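Day one of the new data push. I have been handed a pair of gray grippers, a desk, and a target of 1402 usable demonstrations. I studied for years for this. Mostly other things.

For anyone new to this account: I work on a learning system at Sareo, a small outfit you haven't heard of. The system learns to tidy desks by looking at people tidying desks. I am people.

The job goes like this. Hold a gripper in each hand. Pick up a thing. Put the thing where it goes. Stop recording. Put the thing back where it was so it can be picked up again. I have done this 13 times so far and my desk has never been so briefly clean.

A surprising amount of the work is putting things back. If anyone wants a robot that makes a mess at a steady, professional pace, I have hours of material. Sadly we trim it off.

Rule one on the task sheet is "move naturally." Rule two is a page and a half long and explains how.

I was told to vary the starting positions. So I varied them. Then I looked at the plot of where I'd been putting objects and learned that my idea of random is a slightly squashed oval, centered on my belly button.

We now have a script that tells me where to put things. It prints "far left, rotated" and I go "far left, rotated, yes boss." Sixty years of science fiction and this is how the machines took over, with a text file.

Someone replied asking why we don't do it all in simulation. We do plenty in simulation! In simulation, cables are a polite straight line or they explode. Real cables have a personality and it's the personality of a cat in a carrier.

Cables, by the way, are the reason I'm on this desk at all. The February model was fine with cups. It was fine with boxes. It would go for a mouse, close on the mouse, lift the mouse, and then be completely astonished that the mouse came with a leash.

So the new set is heavy on attached things, long thin things, and things standing near walls. The wall is its own subject. People slow down near a wall without noticing. The model picks that up too, which I find sort of touching, and then it slows down near everything.

Today's desk, for those who have asked what the glamorous end of machine learning looks like:

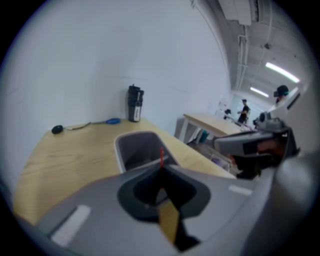

Tumbler, mouse, screwdriver, bin. Everything in this line of work comes down to a bin eventually.

The tumbler is the easy one, so naturally it's where I get sloppy. Come in too quickly, bump it, catch it, carry on. My first instinct was to delete those. We keep them now. A model that has only ever seen perfect grabs has no idea what to do after a bad one, and it is going to have a lot of bad ones.

What we throw out: takes where the tracking drifts, takes where I drop something off the desk, takes where I stop halfway to scratch my nose. That last category is bigger than I'd like. You don't know how often your nose itches until both your hands are grippers.

Somebody asked how two hands helps. Try putting a mouse away with one hand while the cable is hooked on something. Now try explaining to a computer, in numbers, what your other hand did about it. Much easier to just do it and let the computer watch.

The screwdriver is my nemesis. It's fine on paper. Pinch the handle, lift, go. In practice, if you pinch it a little off center it swings, and then you're carrying a pendulum across a desk, trying to look natural per rule one.

I have developed a screwdriver technique. I'm proud of it. I was then told to please stop using it so often, as we need variety, and to do some of them "the way a normal person would." Reader, I've been doing this for two weeks. I don't remember how a normal person would.

Quick note on handedness. I'm right-handed, and so was everyone who did the February set. The resulting model was, if you can believe it, so right-handed that it would reach across the whole desk with its right arm for something sitting an inch from its left. Its left arm just hung out, like a guy at a wedding.

Fix: a third of the new takes have to be led by the left. My left hand has never led anything. Watching those back is like watching someone operate a crane by mail.

Update: 1493 recorded. That's over the target! I went and got a coffee to celebrate. Came back, ran the filter, and it is no longer over the target. The filter and I are not speaking.

The main offender was a stretch of takes where I'd started recording after I had begun moving. The model needs to see the pause before the reach. I'm told the pause is where the deciding happens. In my case the pause is where I think about lunch, but I'm glad somebody's getting something out of it.

Second offender: labels. Each take gets one line of plain text saying what happened. You'd think that would be the quick part. Here is a real sample of my labels from the end of a long afternoon:

"put mouse in bin"
"put mouse in bin, other way"
"screwdriver"
"screwdriver again"
"bin stuff"

"bin stuff" has been returned to me for revision.

We did try having the labels written automatically from the footage. It described me as "carefully arranging items." I'd like that on my performance review, but it also called the screwdriver a pen for an entire batch, so back to typing.

A fair question from the replies: couldn't you pay a lot of people to do a little of this each, in place of a few people doing a lot? Yes, and we should, and the budget line for that is currently the word "later." Different people really do move differently. You can train a little classifier to tell who recorded a take from the hand path alone. It gets me right nearly every time. It has seen my screwdriver technique.

If you're setting up something like this yourself, some things I'd have liked to hear in advance:

Record a few takes, train something small and bad, and watch it fail before you record the rest. We didn't the first time. We had a big, beautiful, useless set by the end of it.

Write down what "done" means. Is the mouse in the bin if the cable's hanging out? We spent a whole meeting on this. The answer is yes. I voted no and I'd vote no again.

Check your storage at the start of the day. I won't be taking questions on that one.

Change the desk sometimes. Different height, different surface, different junk. The Cevside model (our earlier one, named after a bus stop, long story) was superb on exactly one desk. We moved it to the next desk over and it behaved like a tourist.

Jatent, the new one, gets several desks. It also gets different times of day, on account of windows. I've started to have opinions about light. I used to be fun.

Ran an early Jatent checkpoint last night on a partial set. Cup: fine. Bin: fine. Mouse: it picked up the mouse, felt the cable go tight, stopped, and backed up a little. Then it just sat there holding it. Progress! Cevside would have taken the whole desk along.

I watched that clip more times than I'll admit. Then I noticed something. Right before it reaches, it does this tiny hover, a bit up and to the left. No reason for it at all. Nothing in the task sheet.

I do that. That's my hover. I went back through my takes and I do it on almost every single one. There's a machine out there with my bad habit and it didn't even get my health insurance.

Vote in the replies on whether to train the hover out. The engineering answer is that it wastes a fraction of a second per grab. My answer is that it's family.

Vote's in. You all want to keep the hover. You're not the ones paying for the compute, but noted.

Final tally for this round: 2928 recorded across all of us, and the filter let enough of them live that I'm allowed to put the grippers down until the next task list. I walked home and opened my front door with my actual fingers, all of them, one after another. Show-offs.

Next task list just came in. It's drawers.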